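Tabletop Handling Practice

Tabletop handling practice is the body of rules followed when a robot arm with a two-fingered gripper moves light objects between plates, trays and mats on a bench. It covers the layout of the work surface, the choice of objects, the approach of the gripper and the keeping of records. The rules most often cited are those of the Yap guideline, first drafted at Govorgate by Felicidad Cruzado and later revised with Eduardo Aquino.
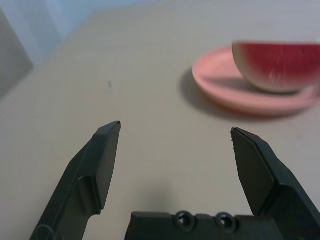
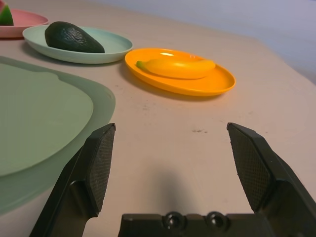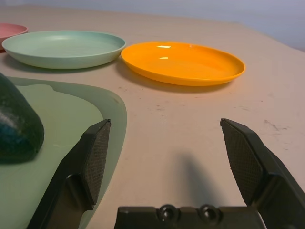 Plate-and-fruit tasks seen from the wrist, with the gripper fingers open in all three views.

Work surface

The guideline calls for a plain, matte surface in a pale color. Plates should differ clearly in color, so that each can be named in a written instruction without reference to its position. Gloss on plate rims is allowed, but operators are told to check that highlights do not hide the edge of an object. Small marks on the table need not be removed if they stay the same throughout a session.

Objects

Imitation food is preferred to real food, as it keeps its shape and weight over repeated handling. No object may weigh more than 300 grams. A set is limited to 4 objects at one time.

Approach and grip

Fingers are opened fully before the gripper is lowered, and the wrist camera must have both fingertips in view. Opening is limited to 85 millimeters under the guideline. Textured pads are recommended for smooth or rounded items. The gripper must not push a plate in order to reach the object on it; where this occurs, the attempt is recorded as a fault even if the object is later placed correctly.

Records

Each attempt is entered with its instruction, its starting layout and its result. Faults are kept in the same log as completed attempts. The Plovosport revision added a requirement that the wrist view be saved from the start of the approach to the full release of the object.

Adoption

The guideline is voluntary. A survey by Tredeteck listed 67 workshops that followed it in whole or in part. Cruzado has argued for a separate section on soft trays and mats, whose edges can lift when touched by a finger. Aquino has opposed the change on the ground that the existing rule on plates can be read to include them.

See also: End effector; Pick and place; Workcell safety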